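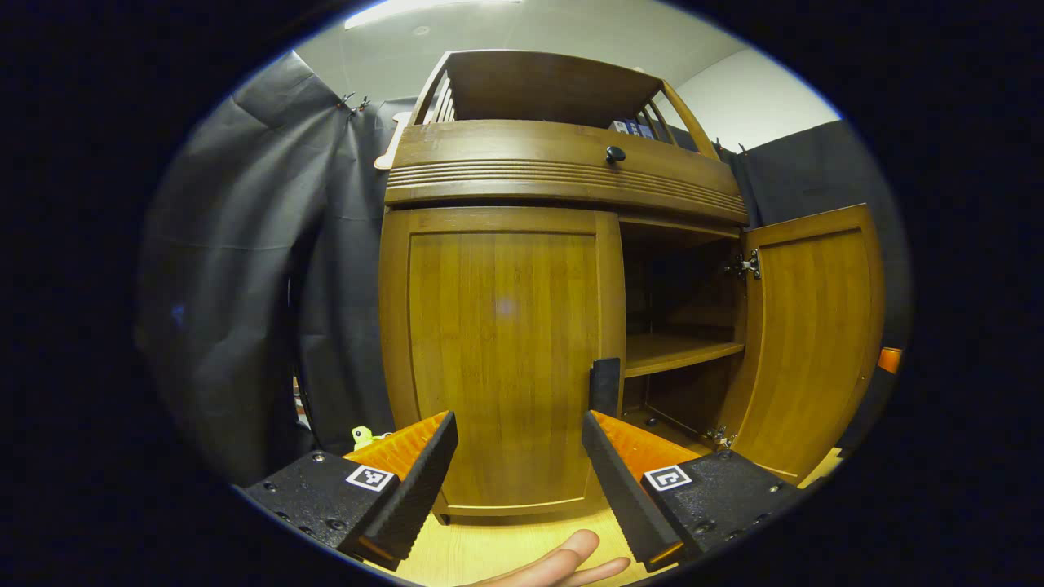

What do you do with a silent film when the last reel is missing?

You show what's left, put up a card saying what the script has happening next, and let the pianist carry everybody home.

That was the answer we got on Wednesday night anyway, and I have been chewing on it ever since, so it's going in here before I forget the good bits.

The film was Mondel. I'd wanted to see it for years, ever since I read two paragraphs on it in a library book with half the stills torn out, and I'd more or less given up on it. Then up it popped on the Rillthorpe programme for April, wedged between a matinee of cartoons and something with a submarine. I booked the same evening. The hall holds 300 and I had visions of it selling out, which was very silly of me. I could have had a row to myself, and then I could have had the row behind for my coat.

Getting there was a pain. The 503 was late and then it sat at the level crossing for ages, and I ate my sandwich on the bus because I could see I wasn't going to have time after. (Cheese and pickle. Pickle on the scarf. Still there.) I got in with the lights already going down and fell over somebody's umbrella.

So, the film. It's a lighthouse story, or it starts out as one. Mondel is the keeper, a great big sulky man who was jilted years ago and has taken it out on the sea ever since. His brother turns up in a rowing boat with a bride, and of course she's the one who did the jilting. You can see it coming from the minute her hat appears over the rocks, but I didn't mind a bit! There's a long stretch in the middle where the three of them are stuck indoors by a storm and hardly a title card goes by. They just look at each other, and look at the lamp, and look at the soup. I could have watched another hour of it. The bride is wonderful. She has one of those faces that seems to be doing nothing and then you realise you've been holding your breath.

The lighting is lovely too. Every time the lamp swings round, the whole room goes white and then drops back to black, and each time it comes up white somebody has moved. It's done over and over and it never got old for me. A woman near me said "oh, no" out loud at one point, and then had a cough to cover it up.

What I wasn't so keen on was the comic fisherman. He falls in the water, he gets out, he falls in again. He's got a dog, and the dog is better than he is. The notes say he was added late on because somebody at the studio thought the whole thing was too gloomy, and I believe it, you could lift him out with a pair of scissors and not leave a hole.

Then, just as the brothers are going up the stairs with the one lantern between them, it stops. Black. The card came up. It was quite a long card, and it told us, in a very flat sort of way, that the script calls for a fight on the gallery, that the lamp goes out, that a ship is heard, and that in the morning only one man comes down. It didn't say which! The script has two endings, apparently, with one pasted over the other, and it's anybody's guess which they shot. The pianist went on playing through the black for a good few minutes and I have to say I got quite teary, which I did not expect from looking at a blank screen.

There was a talk beforehand but I missed it, see bus. There was a bit of chat afterwards though, and I stayed for that. The print came by way of the Väisänen collection, where it had been sitting under the wrong title for donkey's years. They've put back the tints, amber for indoors and blue for outdoors, and I thought the blue was a bit strong, it made the rocks look like something in a fish tank. I said so to the man next to me and he said he'd liked the blue best of all, so there you go. Somebody at the back wanted to know why they don't just use stills to fill in the end. There are only 2 stills from the last reel, and one of them is the dog.

I've been trying to decide which brother I'd have come down the stairs. On the bus home I was sure it was Mondel, and that he'd be all alone up there again with his soup. Then while I was cleaning my teeth I thought no, it has to be the younger one, and she's looking straight past him at the door. That's much nastier. I like it more. I lay awake on it far too long and was no use to anyone on Thursday.

Other things to put down. The tea at Rillthorpe has gone up again and the cups have got smaller. The seats on the left by the radiator are the warm ones, remember that for next winter. The programme is nicely done this time, with the full cast and a bit of the script printed in the back, and I bought a second copy to send off with the birthday parcel.

Next month it's Udodis, which I've seen once before, on a tiny television with the sound of somebody's washing machine going through the whole of it, so I'm hardly counting that. It's meant to be a circus picture but what I remember is mainly tents and rain, and a very good villain with a cane. The whole thing survives, every reel, so at least I'll get some sleep afterwards. I'm going to try for the earlier bus.

Must also look up whether the bride was in anything else. The name on the programme rang a bell and I've a feeling she was the governess in that one with the frozen lake, but she'd have been awfully young. I had a go at finding out this morning and got sidetracked reading up on the frozen lake one instead, where they used real ice for the wide shots and candle wax for the close ones, and the wax kept going soft under the lamps. Then it was lunchtime.

Scarf is soaking.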